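Rilov Stems: notes on arranging artificial flowers

Version 2, updated 25th April

Welcome! Rilov Stems is a growing set of notes about putting together bouquets from artificial flowers. It has 495 entries so far, and we love seeing it fill up.

What's in it
Each entry covers one small step: picking a stem, turning the bloom, setting it down or adding it to the bunch. Roses and blue hydrangeas get the most space. Hydrangeas are so much fun to work with (those big fluffy heads!), but the leaves catch on everything, so lay them out with a gap between the stems.

Files
stems.csv has one row per stem
steps.csv has one row per entry
colors.txt lists the color names we use

Known gaps
White flowers are thin on the ground. Leaf counts are missing for about 139 rows, and Jolán Kozma is filling those in during May.

Thanks
Viktória Szűcs wrote the color list and Tamás Szalai checked every row of it. Send fixes to Rosimeire Guerra, and please include the stem name.

Blue next to deep red is still our favorite pairing, and there's plenty of it in the set.
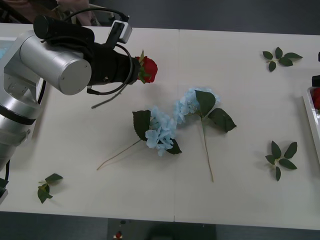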